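Balaskas Lost Property – Frequently Asked Questions

Please read this before you call. The phone is in the same room as the shelves, and the person who answers it is also the person looking for your umbrella.

Who runs this office?
The Balaskas bus and ferry terminal. We handle anything left on the Malurness ferry, the Zura line buses, the waiting rooms and the parking deck. We don't handle anything left in a taxi, at the Kallov shopping center, or at your brother's house, although we get calls for all three.

Where are you, exactly?
Ground floor, past the ticket windows, the door marked 27. Door 26 is a boiler room. It is locked and knocking on it will not help.

When are you open?
8:30 a.m. to 5 p.m., with a break from noon to 12:45. If a ferry comes in at 12:10 and you have eleven minutes before your connection, we sympathize, and we reopen at 12:45.

I left something on the ferry an hour ago. Do you have it?
No. The crew hands things over at the end of the last sailing, and they reach us the next morning. Items from the buses can take two days, depending on which garage the bus sleeps in. Fill in the form online or at the counter and let us contact you.

What should I put on the form?
Route, time of day, where you sat, and what the thing is. "Black bag" is a start. "Black bag with a broken zipper and a library card in the side pocket" gets you your bag back. If the item is clothing, tell us the size and whatever is on the label. We own, for the time being, more plain dark sweaters than any store in town.

How long do you keep things?
Most items stay 63 days from the date on the tag. Exceptions are as follows. Food is thrown out the same day, including cakes, and yes, including that cake. Wet clothing is dried if we have the space. Passports and ID cards go to the police after a week. Medicine goes to the pharmacy on the corner, and you should ask there first.

Can I just come in and look around?
No. The shelves are behind the counter and so are we. Describe your item and we'll bring out what matches. People who are allowed to browse tend to recognize a surprising number of things.

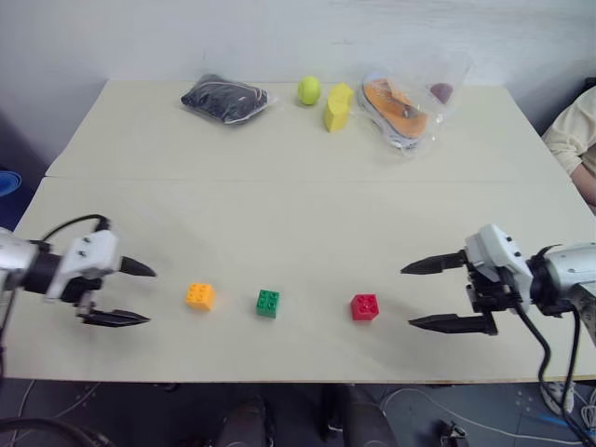
Terminal Notes, Issue 36

What happens to things nobody claims?
Clothes in decent shape are bagged and given away. Toys, balls and books go out in a free bin by the main entrance each April. Anything worth real money is sold at auction, and the proceeds go toward the terminal's running costs. We are told this includes the heating. We will let you know if we notice.

Do you charge for this?
There is a handling fee for bicycles, strollers and anything that takes two people to lift. Everything else is free. Tips are not accepted, though a thank-you is, and it's a rarer thing than you'd think.

Can somebody else pick up my item?
Yes, with a signed note from you, your claim number, and their own ID. A text message that says "its fine give it to dave" is not a signed note. We have nothing against Dave.

Will you mail it to me?
Within the country, yes, if you pay the postage up front. We don't mail glass, batteries, liquids or musical instruments. Abroad, you'll need to book your own courier and have them come to door 27 with the claim number.

You found my phone. Can you charge it and call my mother?
We don't unlock, charge or answer phones. If it rings while we're tagging it, we let it ring. To claim it, give us the make and the lock screen picture, then unlock it in front of us.

I found something. Do I get a reward?
You get a receipt. If the owner wants to thank you, we'll pass along your details, but only if you tick the box that says we may.

My claim number is 627 and the website says it doesn't exist.
Add zeros to the front until there are six digits. We have asked for this to be fixed.

How do I complain?
In writing, to Hnat Boiko, at the office address. He reads every letter and answers most of them – slowly, and by hand. If your complaint is about the noon break, he takes it too.

I lost one glove. Is it worth filling in the form?
We have a drawer. Bring the other one.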